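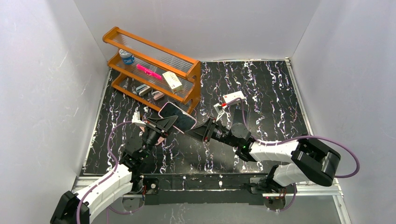
Two robot arms and a smartphone on the black tabletop. The screen is dark.

Ticket: Lobby and roadside screens ignoring the dim schedule
Opened: 9th May
Product: Griltine scheduler, hosted
Client campaign: Stamholm, "Lights Down"
Priority: High (client's word), Medium (ours)
Status: Closed, with one item carried over

Reported problem

Stamholm is running a month of ads in which the screen dims itself at night to show how much the brand cares about electricity. At 11 pm the artwork should fade to a dark version with one line of white text. Last night it faded on schedule at most sites. At the Antoniadis Street site it went to full brightness and stayed there until morning. A resident across the road has written in to ask what, exactly, is being saved.

Log

Entry 1. Checked the schedule in Griltine. Start time is right, end time is right, the dark artwork is attached and approved. The preview plays beautifully. The preview has always played beautifully.

Entry 2. Pulled the player report for Antoniadis Street. The dark artwork did run. So the picture changed and the brightness went up, and the resident was looking at one line of white text lit like a football stadium.

Entry 3. Asked Laron, who own the screen hardware, whether the brightness command arrived. Auto-reply says they aim to respond within 18 working hours. Left a phone message as well.

Entry 4. Compared settings with a site that behaved. The good site has brightness control set to "follow schedule." Antoniadis Street has it set to "follow ambient," which means the screen picks its own level from a light sensor on the housing. Griltine accepts a dim command for a screen in this mode, marks it as delivered, shows a green check, and throws it away.

Entry 5. That explains why it didn't dim. It doesn't explain why it got brighter. At night an ambient screen should drop by itself.

Entry 6. Laron called back. Their log has the sensor reading 1000 from 11 pm onward, the top of its range and normally seen at noon in July. Before 11 it was reading 17. They suggested the sensor was faulty. I asked whether a faulty sensor would be so punctual. They said they would look at the site plan.

Entry 7. The site plan shows a security floodlight on the next building, on a timer. Laron confirmed with the building: it comes on at 11 pm. It points at our sensor. The screen saw what it took for daylight and did its best to compete.

Entry 8. Switched Antoniadis Street to "follow schedule." Sent a test dim from the account. Laron read the level back over the phone and it dropped. Sent it back up, and it came up. Did this twice more, mostly for pleasure.

Entry 9. Client asked if we could describe the incident as "a bold contrast execution." Passed to the account team, who are better at that sort of thing.

Entry 10. Ran a report on all sites in the campaign for brightness mode. Two more were on "follow ambient" and had dimmed by luck. Both changed.

Fix

Set brightness control to "follow schedule" on every screen before a dimming campaign goes live. It's under Site > Hardware > Advanced > Other -- not under Brightness, where there is a slider that does nothing in this mode.

Carried over

Feature request sent to Griltine: don't show a green check for a command the screen has ignored. They replied that a similar request has been open since November and that we're welcome to vote for it. Voted.

Laron will fit a small hood over the sensor at their next visit. No date given. The floodlight stays.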